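Folding Small Cloths into a Shallow Basket

Scope: hand-size cleaning cloths and thin kitchen towels, cotton or microfiber. Bath towels need a different fold and a deeper container.

Work surface

Use a smooth table at hip height, cleared and wiped. Cloth slides easily on a sealed top, so a corner can be pulled straight without dragging the rest of the piece along. If the wood has visible grain, turn yourself so the long lines run left to right. They serve as a guide when you square an edge.
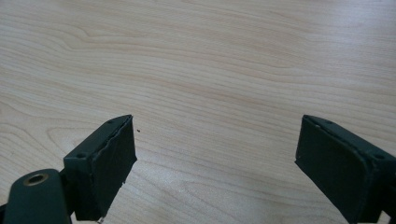

Does the table need a mat or a towel under the cloth?
A bare surface works better. A mat grips the underside of the cloth, and the creases you press in shift as soon as you let go. Use one only if the top is rough enough to snag the weave.

Setup

Put the basket on the side of your weaker hand, long side parallel to your forearm. Keep the unfolded cloths on the other side or in a bin at your feet. The middle of the table stays free for the cloth being folded.

A shallow basket with perforated sides is preferable to a closed box. Cloths that went in slightly damp will still get some air. Check the inside for rough molding marks before first use; Norbert Šimek files his down with a nail file, and a strip of fine sandpaper does the same job.

Opening a crumpled cloth

1. Drop the cloth in the middle of the table. Do not shake it out over the basket.
2. Find one corner and hold it down with the weaker hand.
3. With the other hand, follow the hem from that corner to the next one. Pull until the edge is straight.
4. Move to the far edge and repeat. Smooth from the center outward.
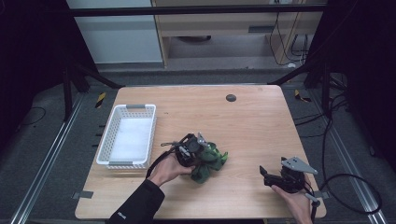 Dark cloths are slower to open because the hem is hard to tell from a fold. Go by touch: the hem is thicker and has a stitched ridge. If both layers feel the same, you are holding a fold.

Folding

1. Bring the left edge over to the right edge and press the crease flat.
2. Bring the near edge up to the far edge. The cloth is now in quarters, 4 layers thick.
3. Fold once more if the piece is still wider than the basket — thick cloths should stop at quarters.

Loading

Stand the folded pieces on edge, crease up, starting at one short end. Filed this way, a single cloth comes out without disturbing its neighbors. Sanne Mertens lays hers flat, 3 to a stack, which suits very thin cloths that will not stand. Leave enough slack at the end of the row to get two fingers in.

Carry the basket by both handles. Lifted by one end, the row slumps and has to be set up again.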